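**Folding shirts so the collar survives**

**gumton_lad**
Moved to a smaller place in Gumton and the shirts now live in a drawer 40 cm wide. I fold each one into an upright rectangle, collar at the top. The bottom edge comes out straight, but the fabric under the collar gathers into a V every time.
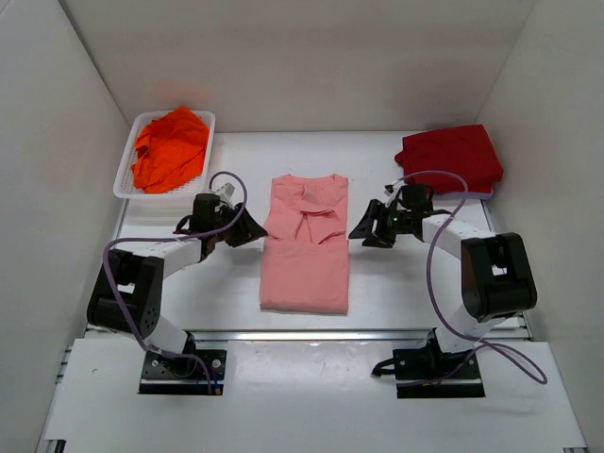
I've tried doing up the top button and every second one below it. Slightly better. Thicker things I just fold into a stack and leave on a tray.

**pegbag**
Do up all the buttons. Lay it face down, smooth the back from the collar to the hem, then bring the sides in. The V comes from pulling the shoulders in unevenly.

**Ultness8**
Disagree. All the buttons makes it worse on soft cotton. Top one and third one, and use a folding board. Mine is a Protema and I've had it for years.

**pegbag**
A board is a waste of drawer space. Cardboard does the same job.

**qin_home**
Or hang them? A rail takes less room than you'd think.

**gumton_lad**
No space for a rail, the wardrobe is full of coats. Will try face down with all the buttons first, then cardboard. Does anyone iron the placket before folding or after?

**Ultness8**
Before.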